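Section 4. Folding Trousers on the Urnora Work Surface

4.1 Before You Begin

Place the table on a level floor, at a height of 90 cm. Spread the Urnora cloth over the work surface and smooth it outward from the center. Trousers should be fully dry, with pockets emptied and zippers closed.

CAUTION: Do not iron directly on the Urnora cloth. Heat may mark the fabric and the surface beneath it.

4.2 Laying Out

1. Lay the trousers lengthwise on the cloth, with the waistband to the left and the legs extending to the right.
2. Hold the waistband at one corner and draw the cuffs gently away from it until the legs lie straight.
3. Turn back any loose flap of fabric near the waistband and press it flat by hand.
4. Push bulging pocket linings inside the garment.
5. Open out any cuff that has been pulled into a point.

Note: Soft wrinkles along the leg may be left at this stage. Deep creases where the legs meet should be smoothed before folding.

4.3 Folding

1. Place one leg directly over the other, matching the seams.
2. Bring the cuffs up to the waistband.
3. Fold in half once more. Garments of heavy cloth may be left at the first fold.
4. Store in stacks weighing no more than 2 kg.

CAUTION: Do not pull on the cuff while the waistband is held down. Lightweight fabrics may stretch.

For care of the cloth, see Section 5. Replacement cloths are available from Grosska under order number 400.

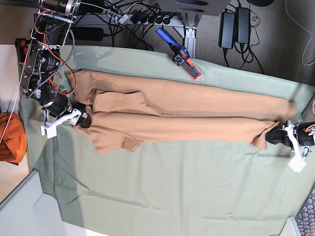

Photo: Grosska / Bornitz. Tan trousers on the work cloth, before smoothing of the lower cuff (see 4.2, step 5).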